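Visit report: Malar water testing laboratory, 15 April 2021

Kamran Rana and I spent a morning at the Malar laboratory, which tests drinking water for small private supplies: boreholes, springs and shared wells. The purpose was to see how samples are received and how results are reported, as our own scheme is due to change its contract laboratory in October.

Reception is a single counter with a hatch. Bottles arrive in cool boxes and the temperature of each box is taken before anything is unpacked. A box above the limit is logged and the client telephoned the same day. Labels are checked against the submission form, and a bottle with no sampling time is treated as rejected until the client supplies one in writing. Rowena Tagle, who runs the section, said missing times are the most common fault by a wide margin.

The laboratory registered 2,564 samples last year against a planned capacity of 3,000. The spare capacity is not spread evenly. Spring and early summer are tight, when holiday lets reopen, and the winter months are slack. Routine work is batched in runs of up to 200 bottles, and urgent samples are put at the front of the next run.
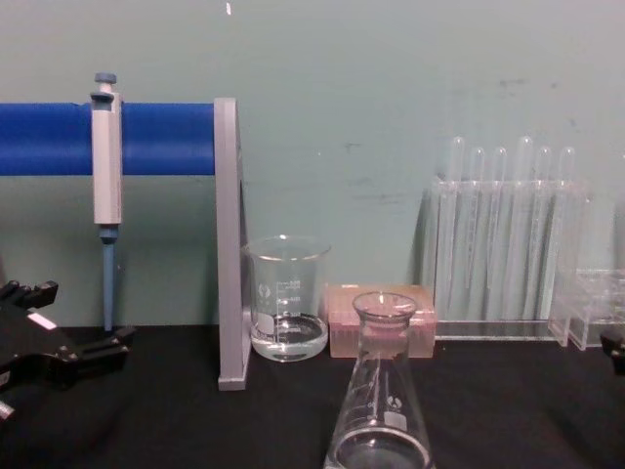
Chemistry and microbiology are kept in separate rooms with separate coats. Staff moving from one to the other change at the door and wash their hands. Pipettes stay in the room they are assigned to and are checked by weighing dispensed water on a balance. The record sheets we asked to see were complete, although two had been corrected without initials – Rowena Tagle noted both.

Reporting was the weaker part of the visit. Results are entered twice by different people and compared by Plurilex, the laboratory's records software, which flags any mismatch. The finished report runs to 9 pages for a standard suite, and the result a householder wants is on page four. Kamran Rana asked whether a one-page summary could be issued with it. It can, but the template has to be approved first and no date was offered.

Points to follow up before we decide:

Turnaround times for May and June, by month.
Wording of the telephone notice for a failed bacterial result.
Cost of courier collection from the northern sites – the quoted price covers only the southern round.
Copy of the current accreditation schedule, including the method for manganese.

Parking is at the rear, through the second gate.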